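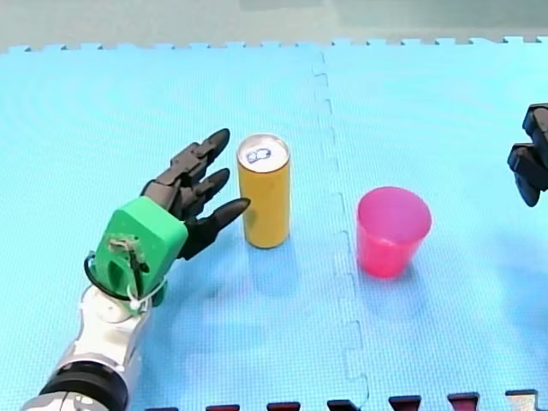
A yellow can. Cans of every color can be given in the new collection. Photo: Larno

Larno starts collection of metal cans in Tenoden and Idstead

TENODEN, July 31, 2022 – Larno, the company for household recycling, announces today that it will open a separate collection of metal cans in the towns of Tenoden and Idstead. The collection starts in October and is free of charge for all households.

Until now, residents of both towns put their cans in the mixed bin together with plastic and cartons. The mixed material was taken to Holroyd for sorting, and a part of the metal was lost on the way. With the new collection, the cans will go directly to the metal line in Holroyd.

Larno will place 687 collection boxes in the streets of the two towns. Of these, 393 will stand in Tenoden. The other boxes are for Idstead, where the first streets will be the ones near the railway station and the market. Every box has a round opening and a lock. The boxes will be emptied 3 times per month, and more often in the summer if it is necessary.

"We have been asked for this service for many years, mostly by people who live in apartment buildings and have little space in the kitchen," the company said. "We are glad that we can now give them a good answer."

Food cans and drink cans are accepted. Residents are kindly asked to empty the cans and to rinse them with a little water. Labels made of paper can stay on. Paint cans, spray cans and gas cartridges are not accepted and must be brought to the recycling yard in Holroyd, as before. The opening hours of the yard do not change.

A test with some 675 households took place in Idstead during the spring. After the test, the opening of the box was made lower so that children and people in wheelchairs can reach it more easily.

A map with the places of all boxes will be sent to every household before the start. It will also be available at the town halls of Tenoden and Idstead.

Contact for the press: Larno, Communication Department, Tenoden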